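Learning the bagging job twice
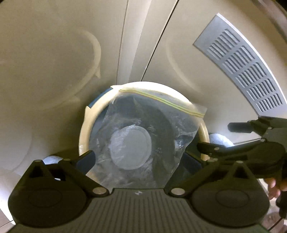
A clear zip-top bag between the fingers of a hand-held gripper, over the bin.

At Saveo, the packing lead has spent 22 years on the same floor. For the last 6 months part of her shift has gone to showing machines how bags are handled.

"I used to do 589 bags before lunch," she says. "Now I do 195 and explain the rest."

Her wrists hurt less. She misses the talk at the long table – two of her coworkers moved to the Carine site in September.

Would she go back? "For the company, yes. For the bags, no." Her next training block at Brilter covers fault checks, and she has asked for the early shift.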